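Grey Cloth and Dark Suits: the Gornholm gallery, page 3

Welcome back, and thank you for clicking through to the third page. If you have come straight to this one from a search, the short version is that we meet at Gornholm through the lighter half of the year to practise looking after cloth in all its forms – folding it, hanging it, airing it, mending it when it needs mending – and this page belongs to the June gathering, when we gave most of the time to plain grey fabric and to good dark clothes.

I know grey cloth does not sound like much of a treat. I said so myself when it was first put forward, and I had rather hoped for the striped linens again, which everybody enjoyed so much last summer. But I came round to it well before the tea was poured. A pale grey is a lovely thing to work with because it shows you every fold you have made, the good ones and the ones you would like to have another go at, and it does so without any pattern to distract you. We had 33 metres of it from Bouchard, most of it in a soft medium weight that drops nicely when you hold it up by the corners, and I will admit that a short length of it has since become a curtain for my back landing.

We began at ten with the big pieces. Anybody who has tried to fold a large sheet alone will know how it goes: you lose a corner, you find it again, you discover it was a different corner, and by then the whole lot is round your ankles. The way we do it is to find the long edge first and let everything else hang. Stand up straight, hold the cloth out at shoulder height, and give it a moment to settle before you bring your hands together. Most of the trouble comes from hurrying that part. After that you can lay it down, smooth it from the middle outwards with the flat of the hand, and take it in halves until it will sit on the shelf you have in mind. Ours is not a deep shelf, so we go one fold further than you might at home.

Then there was a good long talk about hanging. Some of you like to drape cloth over a rail and some of you like to clip it, and I don't suppose we shall ever agree. Clips leave little marks on anything soft, but a rail leaves a line straight across the middle if you forget about it overnight (I do forget about it overnight, nearly every time). The Truvwood rails are wide and rounded, so the line is less of a worry with those, and I would use them for everything if I had the wall space. For the narrow passage by the back door we still make do with the old ones.

After lunch we moved on to the suits. I always look forward to this bit. A dark jacket is such a forgiving thing across a room and such an unforgiving one close to, when every bit of fluff from the morning's cloth seems to have found its way on to the shoulders. So we brush first, always downwards, starting from the collar and going on to the lapels before the sleeves. The lapels want a light hand. You are trying to keep the roll in them, that gentle curve where the front turns back, and if you press them hard and flat they look tired ever after. A little steam held well away will do most of what an iron does, and then you leave the jacket alone for about 30 minutes and go and do something else.

White collars had their own corner of the table, as they deserve. A white shirt under a dark jacket is the first thing the eye goes to, so it is worth the bother of doing it properly: points first, then in towards the middle, on the wrong side and then on the right. Never iron a collar from the middle outwards, or you will push a tiny crease along in front of you until it arrives at the tip and stays there for the whole wedding, or whatever the occasion is. We practised on a heap of old shirts from Sadaneck, and I was very proud of some of the results – I took three of them home to show off.

You will find the folding and the brushing on the first two pages of the gallery, along with the tea table, which I'm afraid has rather more space than it ought to. This page has the pale and the dark together. If you are fond of soft edges on a piece of cloth then I think you'll enjoy it, and if you prefer tailoring, have a look at the lapels.

Pale grey fabric up close, with the light catching in its folds, and past it a dark suit jacket worn with a white shirt. I do like how bright the collar is against all that dark cloth.

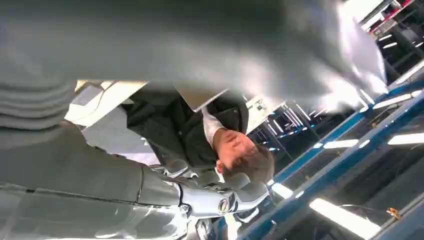 A reader wrote to us after the page went up to say that she had always ironed her husband's collars from the middle outwards, as her mother had, and had blamed the shirts for thirty years. She has now tried it the other way round on his best one and would like it known that she's converted. She also asks whether the same thing holds for soft collars on summer shirts, and whether grey cloth of the Bouchard sort can be washed with dark clothes without going dingy.

To the first, yes, just the same, though you can be a bit quicker about it. To the second, I would keep them apart. The paler greys pick up colour from a new black or charcoal garment more readily than you'd think, and it never quite comes out again. Wash the grey with other pale things, shake it well while it is still damp, and hang it with the long edge along the rail so that it drops under its own weight.

A few small notes to finish. The folding sheet we handed round is number 193 in the box by the door, if you would like another copy, and do please put the box lid back on afterwards. Leftover lengths of the grey are on the lower shelf and you are very welcome to them, so long as you leave the two longest for next time. And whoever went home with the good clothes brush, the one with the dark handle, we would be so glad to have it back before the next gathering, when we shall be starting on wool coats and will certainly need it.

Back to page 2 of the gallery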